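Speaker notes - irrigation scheduling on saline ground, Lirkel trial
28/01/2019

Opening

Skip the history of drip irrigation. Most of the room farms or advises farmers. Go straight to the question: how much extra water does it take to keep salt below the root zone of processing tomatoes, and when should it go on?

State the site early. Lirkel block, clay loam over a tight subsoil, tile drains at 90 cm. Well water only, no canal allocation. Two treatments: the grower's fixed weekly schedule, and the Pleletti schedule driven by soil probes.
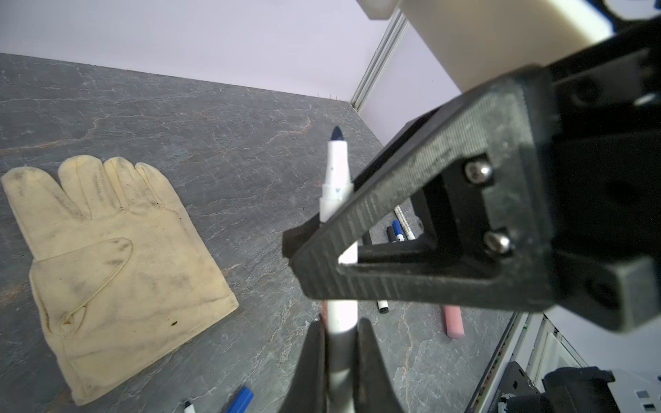
Define leaching fraction before using it: the share of applied water that drains past the roots. Say it slowly. Last time half the questions came from people who took it to mean runoff.

Probe readings

Probes at 4 depths per station. The shallow ones swing with every irrigation and are no use for salt decisions. The deepest one moves late, and by then the crop has already had the stress. The middle pair runs the schedule.

Recalibrate before planting. Menon loggers drift in heavy clay - mention it, do not dwell on it. Raw readings need the temperature correction or the February figures look too good.
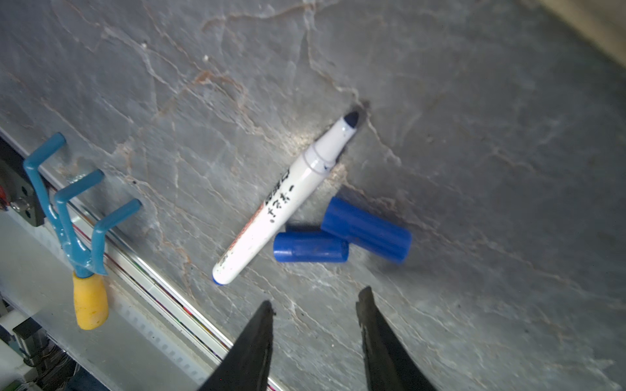
Water applied

Fixed schedule: 2,897 cubic meters on the test strip over the season. Probe schedule: 1,013 less. Pause on the difference. Then give the caveat: one season, one soil, wetter spring than usual.

Yield difference was inside the noise. Do not claim a gain. Fruit solids were slightly higher on the probe side, same caveat.
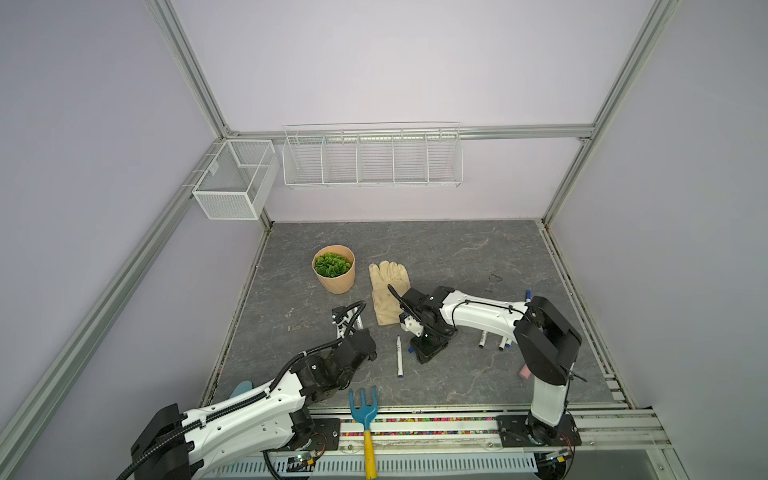
Salt at the end of the season was higher between the drip lines on both treatments. Winter rain normally moves it down. In a dry winter the grower has to do it with the well, and that water has to be added to the total. Lolleck ran sprinklers before planting for this reason.

Costs: pump power is the main saving. Leave out labor, the records are not good enough.

Close with the drains. If the outlet is blocked, no schedule will fix the salt. Take questions. 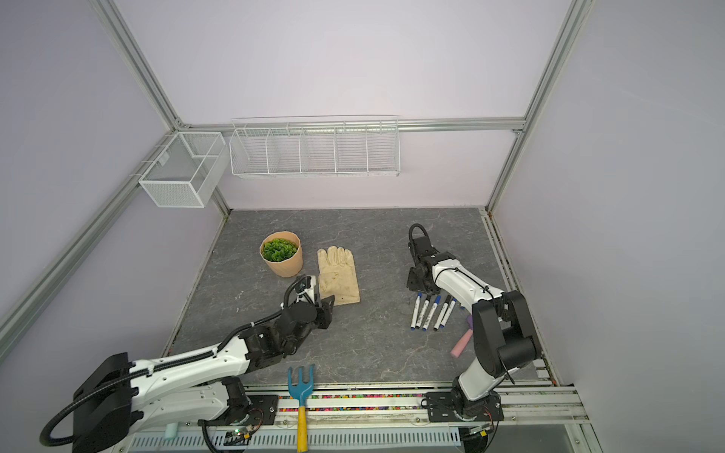 Bench setup with wire storage on the back rail.

Comments (3)

tilthandtile: Was the drain water sampled, or is the leaching fraction worked out from the probes alone?

valleyrow: We tried something close to this on peppers. Middle depth was the useful one for us too. Shallow was all noise.

clayside: Please post the salt readings between the lines. Totals per strip hide that.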